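## 4. Set-up and care of the hand-held gripper

This section is for the Ruvitz hand-held gripper, used at the Bernmont station. Please read it to the end before you start. The work needs one person and one free table.

### 4.1 Before each shift

1. Put the gripper on the table and let the fingers open fully. Do not pull them by hand.
2. Clean the upper surface of the body with a dry cloth. Small fluff and pieces of tape collect beside the notch, and they must be taken off before they go inside.
3. Wipe the marker plate at each finger. The black pattern and the white border must both be clean up to the corners.
4. Check the screws of the marker plates. If a plate can be moved with one finger, tighten both screws by a quarter turn.
5. Clean the lens with the soft cloth from the Nilotwood kit only.

**Caution:** Do not use alcohol on the markers. The print becomes grey and the tracking will lose it.

### 4.2 Checking the view

1. Switch on the gripper and wait for the steady tone.
2. Open the live view in Surdu and set the exposure value to 300.
3. Choose an object with a clear shape, such as a plant pot, and bring a finger to its front side. Press lightly.
4. Look at the marker. The whole square must stay visible while the finger touches the object.
5. Write the cycle counter in the station book. 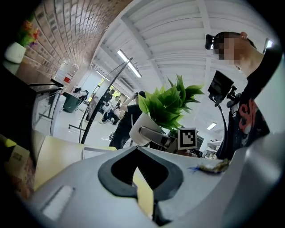 Bernmont asked whether the check must be repeated after every change of object, and wrote that on their station the marker was lost only when the finger was held at a steep angle. It is enough to repeat steps 3 and 4 when the new object is wider than the old one. For the steep angle, turn the wrist a little and try again.

### 4.3 Service by counter

- At 756 cycles: check the finger pads for cuts.
- At 3,180 cycles: change both pads and both marker plates together, then do 4.2 again from step 1.

**Note:** Old plates must not be mixed with new ones. The two prints have a small difference in size.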